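Hand loses grip force partway through a handover, then squeezes hard
Posted in Robot Arms and Hands, Oct 20, 2023

Marjatta Pesonen
Hi all, long-time reader, first time I've been stuck enough to post. I run a bench where an arm with a multi-finger hand grabs an orange plastic part and a clear bottle goes neck-down into the end of it. Same job since April, and it's been pretty boring in a good way. Now the hand has started doing something that scares me a little. It closes fine, holds fine, and then somewhere in the middle of a move the grip goes soft. The part sags, the controller notices, and the fingers clamp down way harder than they should. I had a thumb near it the second time (I know, I know) and it pinched enough to leave a mark. 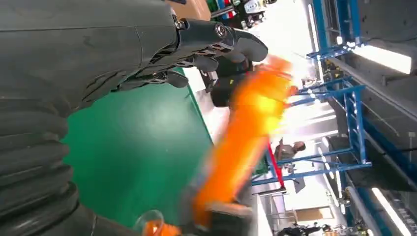 I've got the closing force set to 61 percent and haven't touched it. No fault in the log, which is the maddening bit. The controller is a Brillow and the hand software is Vundaletti, if that matters. I counted the soft grips on one run and got 19 out of 400 cycles, always while the arm is swinging and never while it's parked. I've restarted everything and swapped in a new part in case the old one was worn. No change at all. Is this a sensor thing or a cable thing? And can I keep running it while I wait for the service people in Cludlow to call me back?

wysocka_bench
Sounds like the force is set too low. Crank it up to 80 and see if it goes away. Mine did something similar and that fixed it.

Dardo Navarrete
Please don't crank it up yet! If the hand is already overshooting when it recovers, a higher setting just means a harder pinch.

Only happening while the arm is moving makes me think cable. I'd look at the run from the forearm to the hand first, especially wherever it bends the most. A wire that's broken inside the jacket can look perfect and test fine when it's still. With the hand's power off and locked out, put a meter on the signal pair and flex the cable slowly by hand, a few inches at a time. If the reading jumps, there's your problem. Wiggle the connector too, mine had a pin pushed back so slightly that I missed it the first two times I looked.
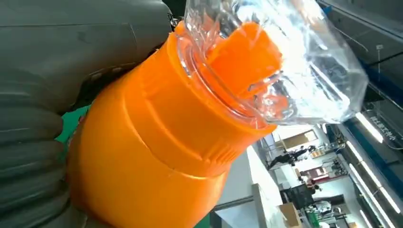
If the cable checks out, go into the hand settings and find what it does when the force signal drops out. A lot of setups come with it on "recover," so it reads zero, decides it's holding nothing, and closes as hard as it's allowed to. That would match your sag and clamp pretty well, and also the clean log. Set it to hold position and stop, and lower the max force limit separately from the closing force (they're two different numbers, and people mix them up all the time, me included).

As for running it in the meantime, I wouldn't. If you have to move it for testing, go at slow speed with everybody outside the reach and one person on the stop button. And write up the pinch, even if it was only a mark. Ours took up to 3 weeks to get a replacement cable, so I'd order one now.

Marjatta Pesonen
Thank you Dardo, this is super helpful. It's locked out now and I'm going to go borrow a meter. Leaving the force where it is!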